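Door Gaskets and Standby Load: Notes from the Kilell Building

The spring maintenance round at Kilell covered the shared kitchens on all four floors. Most of the work concerned door seals on the refrigerators, which had not been checked as a group since the units were installed. The findings are set out below for tenants and for the other sites on the Kundia service contract.

A magnetic gasket works by pulling a flexible strip flat against the steel edge of the cabinet. The strip hardens with age, and it hardens first on the hinge side, where it is folded every time the door moves. A gap too narrow to see will still pass moist room air. The moisture settles on the evaporator as frost, the frost insulates the coil, and the compressor runs longer to hold the same setpoint. On the worst unit, a Hägglund upright on the second floor, the compressor was running almost without a break through the night, when the door was not being opened at all.
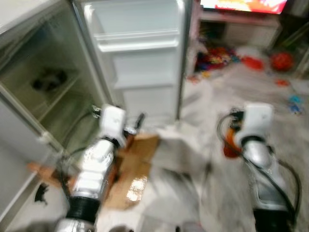
Gasket wear is made worse by door weight. Hinges are set at the factory with the door unloaded, and a door that carries full bottles on every shelf will sag over time until the lower corner drags. A door with three shelves, left empty, puts very little strain on the hinge pins, and it is in this state that alignment should be checked and corrected. Once the gap is even along the full height, the heavy items can go back, starting with the lowest shelf. Tenants are asked to keep large bottles in the cabinet where there is room for them.

The test used was the paper strip method. A strip of plain office paper is closed in the door and drawn out slowly, and the pull should feel the same at every point along the seal. Where it slid out freely, the gasket was cleaned with warm water and a little dish soap, dried, and tested again. Grease and crumbs in the folds accounted for most of the failures. Gaskets that failed a second time were softened with warm air and reseated, or replaced.

Replacement gaskets are stocked under Mumerix part number 3535. The part does not fit the older under-counter units, which take a screw-fixed strip that has to be ordered separately. Allow 23 days for delivery.

Plug-in meters stayed on the second-floor unit before and after the gasket was changed. Consumption over the metering period fell from 300 to 200 watt-hours per night with the thermostat left where it was. Part of the drop comes from defrosting the coil during the same visit, and the two effects were not measured separately.

The next round is in September and will include the condenser coils. Please leave the space behind each unit clear.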